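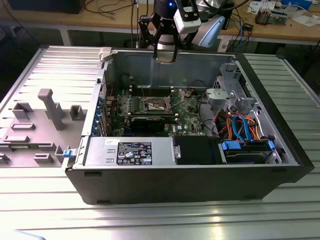

What We Were Asked to Check

The Plornent handbook claims that an office desktop of this type can be stripped to its main parts "without difficulty" by a beginner. Our group at Skistside was given one Dell tower and told to see if that holds up. We doubt it does, at least not as written.

The handbook's case rests on color. Blue is supposed to mean "touch this," and the expansion slot brackets and the drive carrier are indeed blue. But so is one of the SATA cables, and the handbook says nothing about that. A beginner following color alone could start in the wrong place.

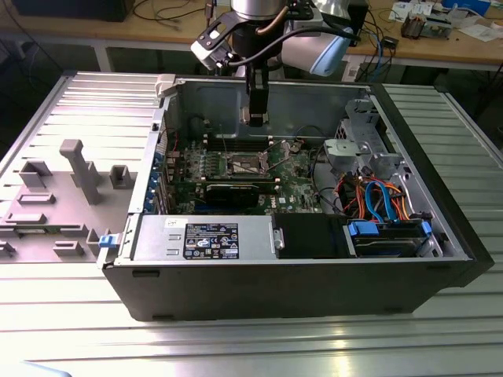 Figure 2. Tower on its side, panel off. The CPU socket is empty.

The socket chapter runs to 7 pages and still skips the lever, giving only the retention frame a drawing. We would cut the chapter in half and draw the lever.

Cables get one paragraph. In our tower the orange and blue ones share a bundle on the drive side of the case, and the advice to "move cables aside" is not much help there – aside to where?

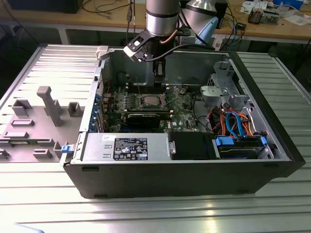
Figure 3. Processor in its socket, with the memory slots behind it.

Value of the Parts

Gasser quotes 1311 as the resale total for a batch of towers, and Stirkthorpe quotes 800 for the same batch. Neither shows how the figure was reached, so we used neither. Labor is left out of both, as far as we can tell.

Our rating for the handbook is "usable with a teacher present." We have not tested it on any other model.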